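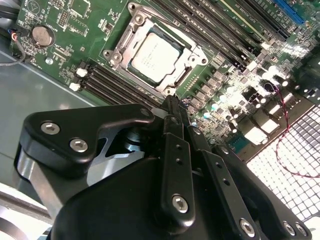 CPU in its socket on the green server board.

January, notebook, recalls project (Borkico)

Started at 9:30 with the ambassador recalls. The full set is 700 foreign ministry statements, and 283 of them are now coded at least once. Caroline and Filippos have each done the same 100 separately so we can compare. Everything below is about those 100.

Where they agree: who issued the statement, which country it was aimed at, and whether an ambassador was called home or a foreign one was called in. These hardly need checking any more. I spot-checked the ones in French and found nothing to fix.

Where they don't agree: the reason given, and whether a recall counts as "for consultations."

On consultations, the trouble is that ministries use the phrase for very different things. Sometimes the ambassador goes home for a short meeting and is back at the embassy with no further statement. Sometimes the phrase is in the first statement and the post then stays empty for a year. Filippos codes what the statement says on the day. Caroline reads ahead in the file and codes what the recall became. I can see the point of both, but they can't share a column. Decision: keep the column as the wording on the day, and add a second one for outcome, filled in later from the Plulach archive. Caroline will redo hers. She was fine with that, and asked for the outcome column to allow "unknown," which I have added.

On reasons, our list was too coarse. "Domestic politics" had become the place to put anything awkward. Going through the disputed cases with Hongjun, most fall under one of these:

- remarks by a head of government or minister about the other country
- a vote or resolution in the other country's parliament
- treatment of citizens or a diaspora community
- a court case or extradition request
- no reason stated

The old code stays in the table but is closed to new entries. If a statement gives more than one reason, code the first one mentioned as primary and put the rest in the notes field. Hongjun would have preferred to weigh them by length of text. I don't think the statements are long enough for that to mean much, and translation changes the length anyway.

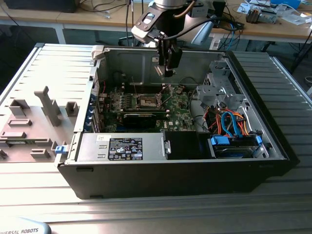
Thiele (the coding tool) lost line breaks again on import. It makes the joint statements hard to read, as the paragraph from one government runs straight into the paragraph from the other. Melina found that it only happens with files saved from the older ministry pages. For now, paste the text into a plain text file first and import that. She will write to the people who maintain it.

Also from Melina: a batch of the statements tagged as English originals are translations put out by the embassies. The wording is often softer than the original. One says the ambassador was "invited to return" where the ministry's own language has a plain verb for recall. We need the original wherever it exists. I've added a field for source language and another for who made the translation. Anything we can't trace gets marked untraced and left out of the wording comparison, but stays in the timeline.

Ifigeneia called at 2 about the Eneck workshop. They want a short paper on the method with a few worked cases, and don't need results yet. She suggested leaving out any dispute that is still going on, because a reader will argue with us about the dispute and skip the coding. Agreed. That removes the two cases I had drafted. I'll pick replacements from the older files, preferably one with a parliamentary vote behind it and one where no reason was given at all.

Open question I didn't get to: what to do when a government says it will not send a new ambassador after the old one's term ends. No one has been recalled, though the effect is much the same. Filippos has been putting these in as recalls with a note. Caroline has been skipping them. Please stop both for the moment and put them in the parked folder with the link.

To do
Caroline: recode the consultations column, wording on the day only.
Filippos: move the unfilled posts to parked, then carry on from where the 283 stop.
Hongjun: rerun agreement on the reasons once the new list is in.
Melina: import problem, plus language tags for the embassy translations.
Me: codebook page on reasons, new cases for Ifigeneia.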